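Femholm Computer Repair
Desktop Repair and Upgrade FAQ
Last updated 01/04/2022

These are the questions we get most often at the counter and by email about processors, sockets, memory and older desktop boards. If yours isn't covered, use the contact form or call the shop during open hours.

Bringing in a desktop

Do I need an appointment?
No. Drop-offs are taken any time we are open. If you want to wait while we look at the machine, call first so we can tell you how busy the bench is.

What should I bring?
Just the tower. Leave the monitor, keyboard, mouse and speakers at home. Bring the power cord if it is an unusual type. If you have a new part you want installed, bring it in its original packaging, along with the receipt.

How much is the bench fee?
$29. It covers opening the case, a visual check of the board and socket, and a written estimate. If you go ahead with the repair, the fee comes off the final bill.

Will my files be safe?
Processor, memory and board work does not touch the drive. We still ask every customer to have a backup before drop-off. If you don't have one, we can make a copy for an added charge.

Processors and sockets

Will a faster processor fit my board?
It depends on the socket, the chipset and the BIOS version. A chip can fit the socket and still not start. Send us the board model, which is usually printed somewhere on the board itself, and we will check it against the maker's support list.

Are the pins on the processor or on the board?
Both designs exist. On many desktop boards the contacts are in the socket and the underside of the processor is flat. On others, the processor has the pins and the socket has holes. The first kind needs more care when the socket is open, as the contacts bend with very little pressure.

How do I open the socket?
Shut the computer down, unplug it and remove the cooler. Push the retention lever down slightly and out to the side to free it from its hook, then let it rise. Lift the load plate by its edge. Take the old processor out straight up, holding it by the sides. Do not slide it or tip it.

What should I look for before putting the new chip in?
Look across the contacts at a low angle under a bright light. They should form an even pattern, with every row leaning the same way. A contact that catches the light differently from the ones next to it may be bent. Check for lint, hair and thermal paste too. With the load plate raised, the whole grid of gold contacts is exposed, so keep screws and tools away from that side of the case.

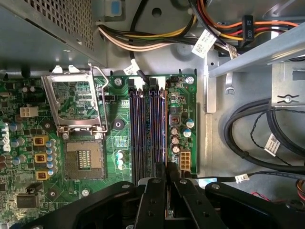
Can bent contacts be fixed?
Often, yes. One or two that are leaning can usually be moved back under magnification. A contact that has broken off cannot be replaced at our shop, and we would quote you for another board. Socket repair is priced by the job and we cannot promise a result.

Can I clean the contacts with a cotton swab?
Please don't. The fibers snag and pull the contacts out of line. Loose dust can be blown away with short bursts from an air can held upright. If there is paste in the socket, leave it alone and bring the board in.

Do I need new thermal paste?
Yes, every time the cooler comes off. Clean the old paste from the cooler and from the top of the processor with isopropyl alcohol and a lint-free cloth. A small dot in the center of the processor is enough. We sell Prastico paste in single-use tubes.

Memory

My board has four slots. Which ones do I use for two sticks?
Check the manual. Many boards with four slots want matching sticks in alternating slots, counted from the processor, but the right pair varies. Slot colors help on some boards. On others all four are the same color and you have to go by the printed labels.

Can I mix old and new memory?
It may work if the type and voltage match. All the sticks will run at the speed of the slowest one. For the fewest problems, buy a matched kit.

The computer beeps and won't start after I added memory. What now?
Unplug it, take the sticks out and seat them again until the latches close fully. Then try one stick at a time.

Parts and trade-ins

Do you buy used boards?
Yes, if the socket is undamaged. Keep the plastic socket cover on whenever no processor is installed. Boards that come in without a cover are checked before we make an offer.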